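Storage and Packing > Toys and small items
Thread: Paper bags for mixed small items – any good?

sonis_shelf
Posted January 3, 2020
I have been moving the odds and ends out of lidded plastic boxes and into brown paper bags. Rope, soft bits with strings on, the play food. The bags fold flat when empty and can be written on. My question is whether anyone has used them for longer than a few weeks, and whether you store them upright or on their side. Mine go on their side on a white worktop.

antoniuk50
Upright, always. A bag on its side loses its mouth shape and you end up reaching in blind. I ran 20 of them on a shelf in Prellstead from July onwards and the rims went soft first, well before the bases. Fold the top over twice to make a collar and it will hold.

prelier_boxes
Disagree on upright. If the contents are light, on the side is quicker, as you can see to the back without tipping anything out. The collar is sound advice either way. What weight of paper is it? Mine are 100 gsm and I would not go lighter.

sonis_shelf
No weight printed on them. Two pictures from the worktop, the rope bag and the carrot from the play food.

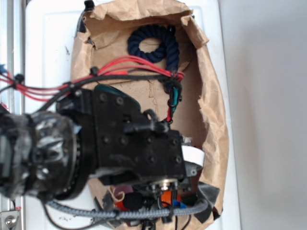
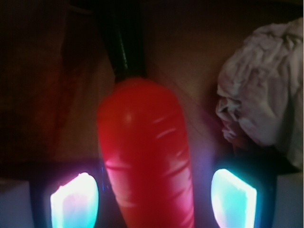 Re: Paper bags for mixed small items – any good?

antoniuk50
The rim on that bag is already crumpled, which is what I meant. With the opening that irregular, anything small will catch on the way out. I would also take the rope out. A coil wants a hook, or at least a bag to itself, or the tail gets in among everything else.

prelier_boxes
The coil is neat enough. I would be more concerned about the maroon item with the string loop. Loops snag. Tuck the loop inside or put a band round it.

On the carrot: the ridges will hold dust. Wipe along the lines with a damp cloth and dry it before it goes in, as paper and damp do not mix.

sonis_shelf
Noted on the loop. I would prefer to keep the rope where it is for now, as I have no hooks on that wall and am not drilling it.

tin_and_twine
Why paper at all? A cotton drawstring bag costs about 2 pounds, washes, and does not tear. I moved over completely and have replaced none.

prelier_boxes
Cotton does not stand open. You need one hand for the bag and one for the item. Paper at least holds some sort of shape.

tin_and_twine
Put a hoop of stiff wire in the hem.

antoniuk50
At which point you have made a basket.

sonis_shelf
I will fold collars on the next batch and try half upright, half on their side – same contents, same shelf. The bags come in packs of 50, so there are plenty to spoil. Will post again in July with the state of the rims.

antoniuk50
Write the start date on the base. The sides get handled and the ink rubs off.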